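Small things, boxed: a gallery from the handbag and bathroom shelf

16/05/2024

Most of what gets lost in a house move is small. Wardrobes and beds arrive because they are hard to mislay. Sun cream, tissues, travel bottles and hair clips tend to vanish for months, then turn up in a coat pocket or at the bottom of a bag marked Misc.

The pages on this site deal with one kind of packing at a time. Plates and glasses have their own gallery, and so do books. This one covers the items that live in handbags, bedside drawers and on the bathroom shelf, and how they were sorted for the move from the flat in Trirkach to the house in Skunura. The whole job was done over three weeks in February, and the small things took longer than the kitchen.

How the sorting was done

Everything was emptied out on to a flat surface before any of it went into a box. It is tempting to tip a drawer straight into a carton, but then the old receipts and dried-up pens travel too. Laid out on a table, it is much easier to see what is worth keeping.

Three groups were enough:

Liquids and sprays. Sun cream, hand spray, contact lens solution, anything with a cap or a pump. Check that caps are closed and stand them up in the box if the height allows. A strip of tape over a flip-top is worth the bother.

Soft and dry. Tissues, cloth bags, wipes, cotton pads. These go in last and fill the gaps around the bottles.

Odd bits. Clips, lids without a pot, spare buttons, keys. They need a bag of their own inside the box, or they work down to the bottom and slip under the flaps.

The boxes

The cartons came from Tedent, which sells them flat in bundles of 20. The smallest size was used for all of this. A larger one seems like a saving, but small items shift about in it and the bottles fall over. Small cartons are also light enough to carry up a stair in one hand, and the Skunura house has a lot of stairs.

Each box was given a number and a line in a notebook. The number goes on two sides and the top. Writing the full contents on the cardboard was tried first and given up, as the lists grew too long and nobody could read them in the van.

Old boxes are fine for this sort of load provided the base is sound. Tape the bottom seam twice and leave the top flaps open until the very end. There is always one more thing to go in.

The pictures

Sun cream, a pink spray bottle, pocket tissues and a red cloth bag on the beige felt.

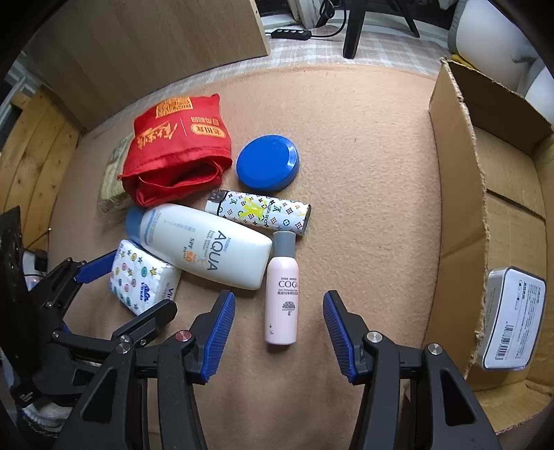
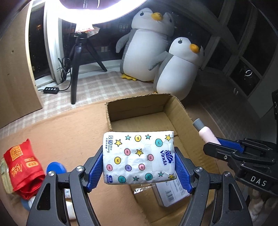 Bottles with screw caps gave no trouble on the journey. The one leak was from a pump bottle of hand soap, which had been packed full and lying down. It spoiled a pack of cotton wool and the corner of a notebook. Pump bottles now go into a freezer bag with the air pressed out, and the bag is knotted.

Pocket tissues are better packing material than they look. They hold their shape, they fit down the side of a bottle, and they are used up afterwards, so there is nothing to throw away. The same goes for flannels and rolled socks. Very little shop-bought padding was needed for these boxes – most of one roll of bubble wrap was left over and went to the glasses.

Cloth gift bags were kept for the odd bits. A drawstring is best. If the top is open, fold it over and put a clip on it.

Unpacking

The bathroom boxes were opened on the first evening and the rest waited for about 3 weeks. That was a mistake in one case, as the spare house key was in a bag of clips and had been written down only as "odds". Anything that might be wanted in the first few days should have a line to itself in the notebook, however small it is.

Sun cream has a date or an open-jar sign on the back. It is a good moment to check it while the bottles are out. Four were thrown away at the Trirkach end and another was found past its date in Skunura, so the first check was not as careful as it might have been.

The notebook was later copied out on to a sheet kept inside the airing cupboard door. A few lines have been crossed out since. The bedside drawers are still not quite settled, and two of the small cartons are in use as dividers until something better is found.

Other galleries in this set: Plates and glasses. Books and papers. Cables and chargers. The Rana sewing box, before and after.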